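4.2 Kettles and where they get put back

Of the small appliances in the Grimshaw survey the kettle was the one people had most to say about. 83 of the 200 households keep it out on a table, not on the worktop. Mostly small flats, mostly no free socket near the sink. We had expected far fewer, and the coding sheet (drawn up in September, before the pilot) only had boxes for worktop, hob and cupboard, so table had to be added by hand. Some early sheets may therefore under-report it.

Three things were noted at each visit: distance from kettle to base when not in use, where the lead runs, and what else shares the surface. The last is messy. Plants, clocks, post, fruit, keys. Households on the Hosesel estate tended to have more on the table than those at Prasident Court, but the tables there are also bigger, and we did not correct for this. Should be done.

Lifting and setting down was looked at seperately. 2626 lifts in all, 42 left out where the kettle never left the base long enough to count. Cordless kettles are picked up by the handle nearly every time, as you would think. Setting down varies more. People who had a fixed spot for the base put the kettle straight back; people who shift the base about to make room for other things put the kettle on the bare table first and dealt with the base after. Or didn't. The lead matters here too. A short lead keeps the base near the edge, a long one lets it drift to the middle and then it gets in the way of plates.

Fig. 7 gives a table layout, with the taped outlines, the kettle and its base, and the flowering plant on the table.
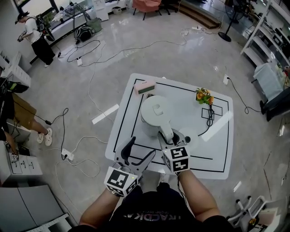
Figure 7. White kettle held by the handle, base to its right. Small plant beside the inner taped square.

One household wrote back after reading the draft that a fixed spot is all very well but the spot moves when the children do their homework, and the base goes on the window sill till supper. We think this is fair. Time of day was not recorded in the first round and the fixed/shifting split is probaby too neat as a result. Second round sheets have a column for it, plus one for lead length, measured from plug to base. Results by room size are in 4.3.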